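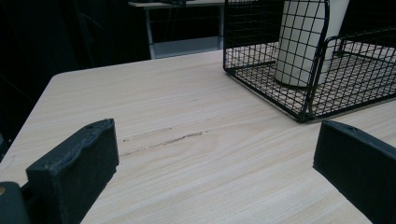

*2 min read*

# Zoscombe Tabletop Notes

Welcome! Zoscombe is a small collection of pictures and written notes on ordinary things on ordinary tables. It began as a way of settling what we call household objects in our own stock lists, and it has grown into something we're very fond of. Version 4 came out in April 2024 and holds 800 entries.

## What's in it

Each entry is a picture or two plus a short note in plain English. This one covers a black wire mesh basket on a pale wooden table. The note gives the basket first, then the surface, then any marks. We love marks! The scuff and the darker streak in the tabletop, running with the grain, go in the `surface` field, as do rings, dents and old glue.

Mesh is a joy to write up but a pain to label, as the wood shows through the floor of the basket. Our rule: whatever stands on the mesh is `in basket`, even when you can see table all round its base.

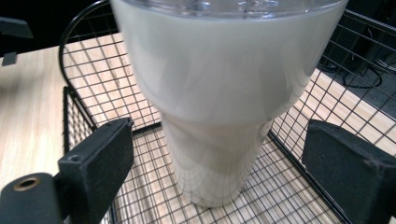
*White tumbler standing in the mesh basket.*

Tumblers go under `drinkware/tall`. Please note the shape (wide above, slimmer below in this case) and add `lid: clear` where there's a see-through lid. Glossy ones pick up reflections — the grid lines on the lower part here are the basket's, so don't enter them as a pattern.

## Fields

- `item` — everyday name, lower case
- `holder` — basket, tray, box or none
- `surface` — material, colour, marks
- `remarks` — anything you like, up to 31 words

## Known gaps

Very few glass items so far. Cutlery was redone in February and some older notes still say "utensil". Corrections are very welcome, however small.

---

**Related**

- Lilumberg Shelf Notes
- Igwe Word List for Kitchen Things
- Stera: Trays and Boxes

More than 2,000 views · 31 shares

**Comments (3)**

**meshfan:** The `in basket` rule has saved me so much dithering. Thank you!

**pale_oak:** Could scuffs and gouges be separate values? I keep mixing them up.

**teatowel:** Seconding that. Also happy to send some glass jars.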